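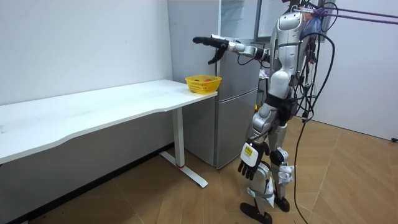

Ingeborg Stöckli wrote in after the last list to ask why I never check the drum rug, and she's right, I never did. Hers slid off the riser in the second song and took the kick pedal with it. So the rug is on there now, and I've gone through the rest of my stage and van checklist with comments from our show at the Vandton on 1/17/26.

BEFORE LOAD-IN

Van tires and spare - OK. Spare is old but holds air.

Trailer hitch pin and chains - OK. I tugged on it twice, like always.

Ramp - NEEDS WORK. The grip tape is peeling at the top end and I nearly went down with the bass cab in my arms. Two people on the ramp for anything with a speaker in it until I get new tape on.

First aid kit - RESTOCK. We're out of the big bandages (thank you, broken cymbal in Kanham).

STAGE AND POWER

Outlets at stage left - OK. Tested all 3 with the little plug-in tester.

Outlets at stage right - FAIL. One showed an open ground. I taped over it and told the house. Please don't peel the tape off because you need somewhere to charge your phone!

Vocal mics - OK. Touched each one to my guitar strings with the back of my hand near it, no tingle. I know there are better ways and I own a meter now, I just left it at home.

Extension cords - one pulled. The orange one has a nick in the jacket right by the plug. It's in the dead box.

Cables across the front - OK after taping. Saron Belay did the whole run while I was still hunting for the tape, so credit there.

Drum rug - OK. Rubber side down, corners taped. Happy, Ingeborg?

Riser legs - OK, but the back left one has to be tightened by hand. It felt fine until I stood on it and bounced.

Speaker stands - OK. Pins in, sandbag on each one.

ROOM

Posted capacity - 200. We had 93 paid, so no worries there.

Back exit - FIXED. Our own empty cases were stacked in front of it, which is embarrassing. They go in the hallway by the kitchen next time.

Extinguisher by the sound desk - OK. Gauge in the green, tag current.

Sound level - LOUD. I wore plugs and my ears were still humming at breakfast. The monitors come down a notch at the next one and I don't want to hear about it from the guitar side.

AFTER THE SHOW

Merch cash box - OK, locked in the van.

Lost and found - one left glove, one capo.

Still to buy: grip tape, bandages, a new orange cord.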